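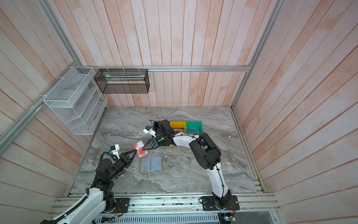

White wire rack, marble-patterned top, pale pink slats.

Print | E-mail this post

2019-07-27

Every few months somebody tells me the junk wax era is coming back. The argument is always the same. Kids who grew up ripping packs now have mortgages and a little spare cash, so the stuff they loved has to go up. I have heard it at shows, I have heard it at the counter in Cheema Cards, and last week I read it again in a long piece on the Turow Hobby Report that was passed around my whole feed.

I don't buy it, and I say that as a guy with 651 football commons from one product sitting in a closet.

The Turow piece leans on sealed boxes. Fine, sealed boxes have moved. A box I passed on in April at $12 had a $20 sticker on it this month. But a sticker is a wish. I asked the dealer how many he'd sold at the new price and he started talking about the weather. Completed sales are the only number I care about, and the article doesn't link to a single one. It has a chart with no source under it and a line going up.

Then there's grading. The theory goes that even an overprinted card is scarce in a perfect grade. Maybe so, for the big rookies. For a backup tight end from 2000 you are paying more for the plastic than anybody will ever pay for the card. I sent in 2 cards as a test, both backup quarterbacks, both sharp to my eye. They came back lower than I'd guessed and I'm out the fee and the postage. I was told I should have sent more. That's a nice business if you own the grading company.

The Gamer guys (the shop out in Uster Plaza, which used to be all video games) have gone in heavy on this. They have a whole wall of repacks now with "possible vintage hit" on the wrapper. Possible is doing a lot of work there. I bought one. I got a checklist, a kicker, and a lineman with a soft corner.

I still like the cards. The photos are goofy, the backs have full college stats, and I can build a set for less than lunch. I'm three short on the one I'm working on and will trade for them. If you want to call it investing, show me a sale.

Print | E-mail this post

Comments (3)

setbuilder_ohio: Agree on the repacks. Those wrappers should list odds or come off the shelf. Which three do you need? I have almost a full run of doubles.

waxpackdad: You're cherry-picking. Rookie quarterbacks from that stretch are up and you know it. Two cards is no kind of test.

corner_ding: Kickers are underrated. I'll take yours if it's going cheap.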